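Drinudley rights ledger dump, README

Second release, 4 April 2026. Read the part on gaps before you load anything.
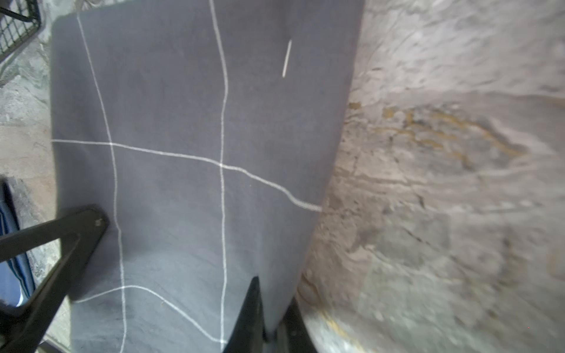
What you get is the license history for the Drinudley sound and photo collection, exported from the Triseck ledger. One row per event. An event is a registration, a transfer, a license grant, a license end, or a dispute flag. No audio, no photos, only the records of who said they owned what and when.

Files

events.csv - main table, 17 columns
works.csv - one row per work, joins on work_id
parties.csv - owners and licensees, names replaced with codes
terms/ - license text as plain text, one file per license type, 21 types
CHANGES - short, keep reading it anyway

All UTF-8, comma separated, quotes only where needed. Times are UTC. Empty cell means we don't have it. Does not mean zero, does not mean "no".

Columns people ask about

event_hash: hash as written by Triseck. Do not use it as a key. The same event can be posted twice if a node dropped out, and both copies stay on the chain. Use event_id.

claim_basis: how the party says they got the rights. Values are author, heir, employer, assignment, unknown. Self reported. Nobody checked these against paper contracts except for the works with checked=1.

territory: country codes, or WORLD. Older rows have free text in here, sorry. "Europe" shows up and we left it alone, no idea which countries the party ment.

orphan_flag: set when there is no reply from the last known owner after two letters. It is our own flag. It has no legal standing anywhere, please don't cite it as if it did.

Known gaps

- July is thin. Export job stopped partway through and the missing events were only partly recovered.
- Transfers between companies in the same group are often not recorded at all. So an owner can change name with no transfer row in between.
- Two license types in terms/ are drafts that were never granted. Kept so the numbering matches the ledger.
- Photo works have worse dates than sound works. Many are year only, stored as the first day of January. Check date_precision.
- Dispute flags get raised but not always closed. An open flag may be long settled.

Getting a work's current owner

Sort by event time, drop duplicates on event_id, take the last registration or transfer. Then look for a dispute flag after that. If there is one treat the owner as unknown. The Clorura script does this for you, it's in tools/ and needs nothing but a recent Python. Slow on the full table. Ng format output is there too with the --ng switch, for people still on the old importer.

Use

Records are free to use for research and for rights clearance. Credit "Drinudley rights ledger". That covers the records only, it gives you no rights in the works themselves, not even for the ones with orphan_flag set. If you want to use a work you still have to clear it.

Don't try to turn the party codes back into names. Some are private people who inherited one photo.

Fixes

Send corrections as a csv with event_id, the column, and the value you think is right, plus where you got it. We can't edit the ledger so fixes go in as new rows with source=manual. The old row stays. Takes a while, we do these in batchs.

Still to do: split territory into its own table, add currency to fee, rerun the July export.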